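December, late afternoon

Okay, picking this up again after letting it slide. The Advent candle project. For anyone in the workshop who opens this notebook cold: we're making the candles and the wreath stand for the parish at Clallton, plus the little tapers for the Simbang Gabi mornings, which Marilou Manalo talked me into over coffee and which I now can't stop thinking about. Nine dawn Masses in a row, candles in the dark, everybody half asleep and singing anyway. I went once with her family years ago and I still remember the smell of the wax better than anything that was said.

So, the tapers first. Batch 3 came out of the molds this morning and I like them a lot! The beeswax from Ota is darker than last year's, closer to honey, and it holds a clean edge at the base. Burned one on the bench next to one of the old blend. The old blend leaned and started dripping down one side almost right away. The new one just sat there and burned, a little tall in the flame for my taste. I'll go one wick size down on the next pour and see. Seo-ah says leave it alone, a tall flame is what you want at five in the morning. She may be right but I'm trying the smaller wick anyway.

The purple is still giving me trouble. Three of the Advent candles want to be purple and one rose, that much everybody agrees on, and then you ask what purple means and it all falls apart. Aarne Räsänen brought over a stole from his own church to match against (Lutheran, and theirs is blue, so that was a fun ten minutes). Aileen Pascual wants the deep red-leaning purple she grew up with. Aileen Gatchalian wants the bluer one, because the altar cloth is bluer and they'll be standing right next to it. Both Aileens have keys to the sacristy, so whoever gets in first with a candle probably wins.

Dye on beeswax goes muddy, we knew that. What I hadn't thought through is that the dark Ota wax pulls everything brown. Tried a dip coat over a plain core instead -- much better. Two dips, long rest, one more dip. The color stays up near the surface where the light can get at it. The rose took it in a single go and looks lovely, like the inside of a shell. 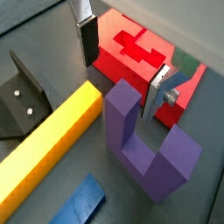
*Bench top: the big red block, with the purple one nearby.*

Wreath stand. The ring is cut and sanded, and the four cups are drilled, but I haven't glued anything. I want to hear back from Father Lacson about where it's going to live. If it's beside the lectern it needs to be low enough that the reader isn't talking through a hedge. If it's down by the step it can be taller, and then the kids can see it, which I'd vote for. My own memory of Advent from when I was small is entirely about who got to light the candle, and being furious that it was never me.

Marilou came by with her grandmother's hymn book while I was clamping the test joint. It's a reprint, but somebody has penciled 1765 inside the cover with no explanation at all. A date? A shelf number? We had a few theories going and none of them were any good. She's letting me borrow it for the leaf border on one of the pages, which I want to carve around the outside of the ring, if my hands hold up. Traced it onto baking paper for now. Please don't throw out the baking paper, it's under the vise.

I've been reading the Advent lessons while the wax melts, partly so I'm not on my phone and partly because it feels strange to make the thing and not keep the season. It's slow stuff, a lot of waiting and watching. I'd forgotten how grim the first week is! All that darkness and staying awake, and then it warms up gradually. I told Seo-ah the pot of wax is about my speed of prayer at the moment and she wrote it on the whiteboard, so now I have to look at it.

To do:

- pour 24 more tapers, smaller wick, same wax
- third dip on the purples, then show both Aileens at the same time, in daylight
- ask Aarne if we can keep the blue stole until the weekend
- paper drip guards: the Nudik cardstock is too stiff, try the thin stuff
- call Father Lacson again about the step
- white candle for the middle, not started, no dye, so it can wait

Wax pot off, window left open a crack. Marilou's picking up the first tapers in the morning, they're in the shoebox by the door.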